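Sallow Lab - Research Participants and One Operator Wanted

Sallow is a small robotics research group in Famden with a large and growing interest in laundry. We are recruiting for the second round of the Drovine study, which begins in September. There are two ways to get involved, and neither requires you to like doing laundry. It may help if you don't.

What the study is about

The first round gave us 3,287 attempts by a two-armed robot at picking up, carrying and loading clothes. We trained a control policy on 3,000 of them and kept the rest back for testing. The policy did well on towels. It did badly on anything black, anything stretchy and anything with a sleeve, a category that covers most of what people wear.

Our working idea, which we call the Royer method for reasons of office geography, is to stop asking the robot to recognize a garment before touching it. It grips first, looks at what the wrist cameras show, and then decides whether the grip is worth keeping. On the held-back attempts this cut dropped items compared with our older look-then-grip approach. We would like to know if it survives contact with strangers' wardrobes.

Dark knits are the current work, at the machine and at the gripper: 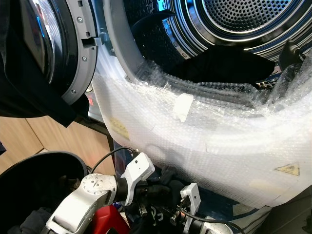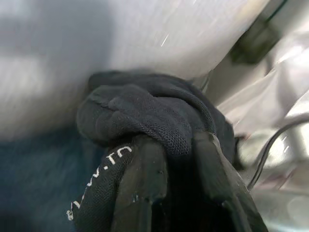
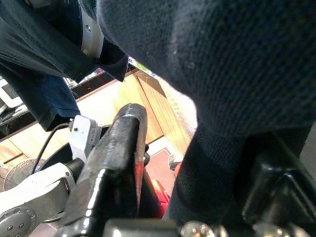
Yaroslav Lytvynenko wrote to us after the first call to ask why anyone would train on black clothes when the cameras plainly prefer white ones, and whether we had considered just buying the robot some nicer laundry. We had. The trouble is that a policy raised on white towels tends to treat a dark sweater as a hole in the world and reach straight through it. He has since signed up, and has asked for it to be noted that he still thinks he is right.

Role one: participants (84 places)

You bring a bag of your own clean clothes. You then teach the robot to load them by guiding its arms with a pair of hand controllers. A session lasts two hours, including training and a break. Most people are bad at it for the first twenty minutes and then oddly possessive about it.

You should be 18 or over, able to stand or sit at a workstation for short stretches, and willing to have your clothes recorded by several cameras. Faces are blurred before the data is shared. Slogans on T-shirts are not, so pack accordingly. No experience with robots is needed. Please leave silk, wool you care about and anything with sentimental value at home.

Participants receive $84 per session and get their clothes back the same day, folded by a human.

Role two: session operator (part time, fixed term)

You will set up each session, show participants the controls, stop the arms when they need stopping, and label recordings afterward. The labeling is the bulk of the job - expect to watch 400 clips of somebody's socks and have opinions about each grip. Patience counts for more than a degree. Some Python would be welcome, as would the ability to write "failed" in a log without taking it personally.

How to apply

Participants: use the sign-up form on the Drovine study page and tell us which mornings or afternoons suit you. Sessions start at 9:30 a.m. and 1:30 p.m.

Operators: send a resume and one paragraph on a repetitive task you have done for longer than you meant to. We read the paragraph first. Interviews are held in Famden and include half an hour at the controllers, with our laundry.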